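Livwood wants the Jorko arm in our prep room by January. The pitch was 1000 items sorted per shift, and so far what we've got is the simulator.

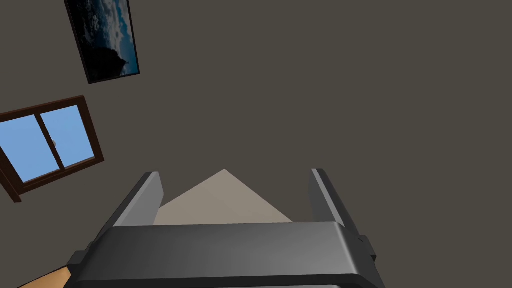 Shiferaw has had one for a year and their crew just got moved to restocking, same pay, worse hours. I've heard that version from two sites now, and it bothers me more than layoffs talk does. Restocking is nights.

My own job would be "exception handling" – picking up whatever the arm can't. 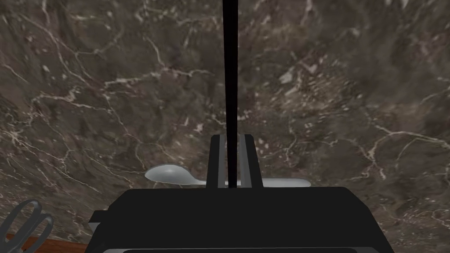 A spoon lying flat is the sort of thing I grab all day without looking. Management says over 2000 practice runs will settle it. Fine. I'd still like the new schedule in writing first.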